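Grovero Help: Frequently Asked Questions

Welcome! These are the questions that land in our inbox most often from people getting started with Grovero, the planning and control toolkit we build and look after at Kuvness. We've tried to answer them the way we would if you were sitting at the next desk, so a few of the answers wander a bit. Please bear with us.

What does the simulated wrist view show me?

It shows what the planner's hand camera would see at a given step, with the fingers in view and whatever part of the room they happen to be pointing toward. Most people keep it open beside the joint plot. 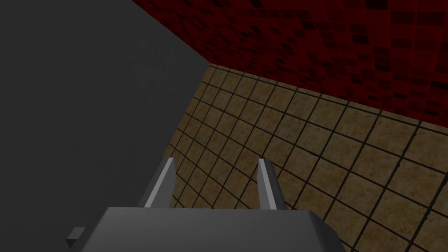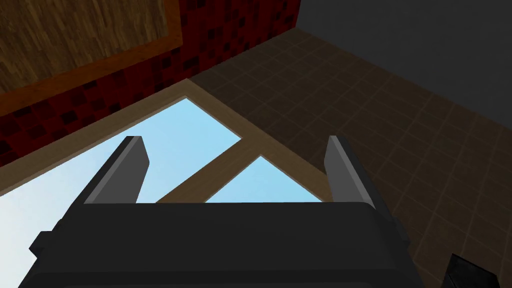 Wrist view in the simulated kitchen, fingers open.

The view is drawn from the same state the controller reads, so if you pause the run, the two will agree. If you scrub backward through a recording, give the joint plot a moment to catch up (it redraws more slowly, and we're working on that).

Why does the room look tilted?

Because the camera is fixed to the hand and turns with it. We know it can make you a little seasick on your first day! You can switch on "level horizon" in the View menu, but please remember that this only changes what you see. Your perception module still gets the tilted version, and if you train on leveled pictures and then run on raw ones, you will have a long and puzzling afternoon. Ask us how we know.

My planner says "no path found" but I can see plenty of room. What's going on?

Nine times out of ten it's the safety margin. Grovero puffs up every collision shape before it plans, and the default of 4 centimeters is quite generous when you're working close to a wall or under a counter. Try bringing it down to 19 millimeters and planning again. If that works, you've found your answer – just put the margin back up before you send anything to a real arm.

If it doesn't work, turn on "show collision shapes" and look at the starting pose. A start that already touches something gives the same message as a blocked route. We've been meaning to split those into two messages since the Pereyra release, and it's still on the list.

How many planning attempts should I allow?

Eight is what we ship with, and it suits most kitchens and workbenches. Raising it helps in cluttered rooms, though you'll wait longer when there really is no route.

Can I get the same run twice?

Yes, as long as you set the seed. Ours is 1462 in all the tutorials, so if you're following along and your arm takes a different route, check that first. Physics and planner have separate seeds – a lot of folks set one and forget the other.

Do I need a graphics card?

For planning alone, no. For camera output, you'll be much happier with one, although you can render small pictures on an ordinary laptop if you're patient and have a cup of coffee handy.

Can I bring in my own room?

Please do! Import the meshes, mark which ones are fixed, and give each a collision shape. Simple boxes are fine for walls, floors and cabinets. Detailed meshes look lovely but slow the planner down a great deal, and the hand can't tell the difference.

Where do I go when I'm stuck?

Post on the Grerkcombe board and attach your log and your scene file, even if you think the scene has nothing to do with it. Someone from the team reads new posts every Monday morning, and other users often get there sooner.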